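Fikton: a package mirror and update proxy for small networks

Fikton keeps a local copy of the packages your machines ask for, so that the second machine to update does not fetch everything again. It runs on one host, listens on the local network, and needs no changes to the clients other than one line in their source list.

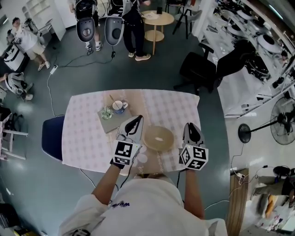
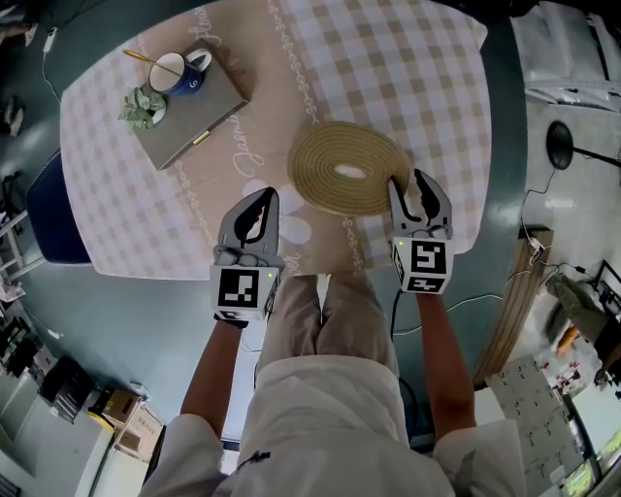 Status

Version 2 is the current series and the only one that gets fixes. The cache layout changed between the old series and this one. The old cache cannot be converted; delete it and let Fikton fill a new one.

Requirements

A 64-bit Linux host with systemd
Python 3.8 or later
At least 500 GB of disk if you plan to mirror a full release; far less if you only proxy
A fixed address or a host name that clients can resolve

Install

Unpack the release archive and run the setup script as root. The script creates a system user named fikton, writes a default settings file to /etc/fikton/fikton.conf, and installs the service without starting it. Read the settings file before the first start. The default cache path is /var/cache/fikton, and moving it later means stopping the service and copying the tree by hand.

sudo ./setup.sh
sudo systemctl start fikton

Settings

cache_dir – where packages are stored. Must be owned by the fikton user.
mode – proxy or mirror. In proxy mode a package is fetched on first request. In mirror mode the whole index is pulled on a schedule.
upstream – the server to fetch from. List more than one, separated by spaces, to set a fallback order.
keep – how many old versions of each package to hold. The default is 2.
verify – on or off. Leave it on. With verify off, Fikton serves whatever upstream sends, including a cut-short file.
listen – address and port. The default binds to the local network interface only.

Changes are read at start. There is no reload command.

Client setup

Point the source list at the Fikton host and keep the rest of the line as it was. Signing keys stay on the client and are checked there as usual. Fikton does not re-sign anything.

Known problems

Index files that change during a fetch can leave a mismatch between the index and the packages. The client reports a hash error. Run fiktonctl refresh and try again.

Cleaning the cache while a mirror run is active locks the database until the run ends. This is tracked and will be fixed after the storage code from Maneck is merged – probably in December.

Cache folders on network shares are not supported. File locks behave differently there, and reports about them are closed.

Related tools

Maneck is the storage library. It has its own release notes. Altlow is a separate status page that reads the Fikton log; it is optional and has not been tested with mirror mode.

People

Brijesh Kaushik maintains the proxy code. Mirror mode was written by Harish Grewal and Adebayo Amadi. Packaging is handled by Mohit Chaturvedi. Send patches against the main branch, with a test where one makes sense.

License

MIT. See the LICENSE file. The bundled index parser has its own terms, listed in parser/COPYING.

Last revised November 2022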